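2023-02-23

Pool before work. Alarm at 5, out of bed at 5.13, no breakfast, banana in the car. Hollow baths opens at six on Thursdays now and not half past as it still says on the door. Must tell somebody.

Hat rule is back. Was told at the desk, hair wet from the shower already, so had to buy one, and it's the nasty latex sort that pulls. Lockers take the old pound coins only if you thump them. Number 119 again, my lucky one, door doesn't quite shut.

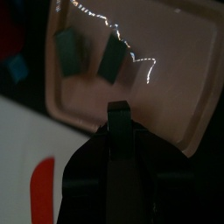
Swim

Slow lane was full of people going fast and the middle lane was full of people talking. Went in the middle. Did my lengths in sets with a rest at the shallow end, lost track, did a few more to be safe. Shoulder fine till the backstroke, then a twinge. Stopped the backstroke. Water cold at the deep end as always, lovely once your in. Goggles leaking on the left. The new strap is no better than the old one, and I've only had it since Christmas.

Man with paddles clipped my hand and didn't stop. Said nothing. Will be thinking about it all day.

Rang Thu Khúc at lunch about the June trip, the lake swim at Irkatis. She has the form, I have the form, neither of us has sent the form. 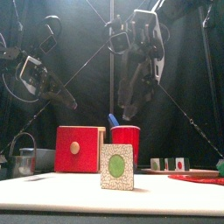

Thu says we should do the short course and not be heroes, and that if I put us down for the long one she will sit on the bank with a flask and wave. She also says you must have your own tow float, bright colour, no borrowing on the day, and no wetsuit hire unless you book ahead. I said fine, fine, short course. Bit relieved. Didn't let on.

Still need: tow float, proper goggles, doctor's note (do they realy want one??), somewhere to stay. Hứa guest house looks nice, two minutes from the water, 2 beds left that weekend. Traltov campsite is cheaper but I'm too old for a tent after cold water.

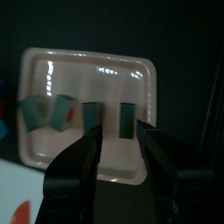
Kit drying is a problem again. Towel on the bedroom door, costume over the bath, everything smells of chlorine, even my work bag. I want a tray by the back door for the wet stuff. Something like the pale one in the photo would do it, shallow, rounded corners, with a raised rim all the way round so the drips stay put. Bigger though. And flip flops can live in it too. Look on Saturday if I get into town.

Tea was soup. Tried to do the shoulder stretches off the sheet while it heated, one arm across, hold, swap. Burnt the soup slightly.

Filled in the form as far as "expected time" and got stuck.
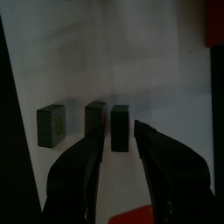

Left it blank for now. Thu will know what to put, she's got her times written down from last year and I can just add a bit on. Form needs to go in the post tomorrow or it won't go at all. Stamps in the kitchen drawer, I think.

Bag packed for next swim: hat (the horrible one), towel, shampoo, pound coins. Not packed: goggles, still in the sink. Bed.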